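Clascombe Handheld: README

Clascombe is a set of bimanual manipulation demonstrations collected in homes with hand-held grippers and a head camera. This release goes with our report on training two-arm policies without teleoperation. It holds the data, the loader, and the scripts used to produce the results table in the report.

Version 1.1, released 27/04/2024
Maintainers: Orhun Altıntaş, Zubaida Pirzada

What is in the release

2,817 demonstrations
117 object instances
14 homes
13 task families, including fridge loading and unloading, drawer sorting, table clearing, and folding small cloths

Each demonstration has one head video, the pose of each gripper, the opening width of each gripper, and a short text instruction. The text was typed by the operator before the take and checked by a second person.

How the method works

The operator wears the camera and does the task with one gripper in each hand. Each gripper carries a cube with fiducial markers on its faces. We detect the markers in the head video and solve for the cube pose, then apply a fixed offset to get the pose of the fingertips. Head motion is estimated separately and removed, so gripper poses are stored in a frame fixed to the room.

When a cube is hidden for fewer than eight video frames we interpolate. Longer gaps are left empty and flagged in the file valid_mask. Please do not fill them with zeros. An early user did this and got a policy that pulled both arms toward the origin.

Main result

We trained one policy per task family and ran it on the Sumard two-arm bench. Policies trained on hand-held data alone came close to the teleoperated baseline on table clearing and drawer sorting. They were clearly worse on fridge tasks. Most of the fridge failures were on reaches deep into the compartment, where the marker track is weakest. Adding some 13 teleoperated takes per family closed most of the gap. Full numbers are in results/main.csv.

Loading the data

Run pip install -e . from the top folder, then python scripts/fetch.py --split train. The fridge family is in a separate archive. Use the loader in Usex, our small reading library, or open the files directly. Poses are in meters, with quaternions in x, y, z, w order. Version 1.0 had w first.

Known problems

Glossy floors and white appliance linings sometimes wash out the marker edges.
Left and right labels were swapped in part of the December batch. This is fixed in 1.1.
Gripper width drifts slightly in long takes. Recalibrate with tools/width.py if you need it below two millimeters.
There are very few left-handed operators.

Consent and use

All operators signed a consent form. Faces of bystanders are blurred. The data is free for research use. For anything commercial, write to the Demirtaş group through the contact form. 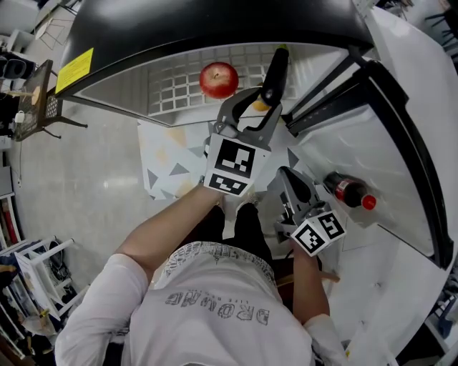

Fridge family: a gripper in each hand, marker cubes attached, with an apple in the compartment and a cola bottle on the door shelf.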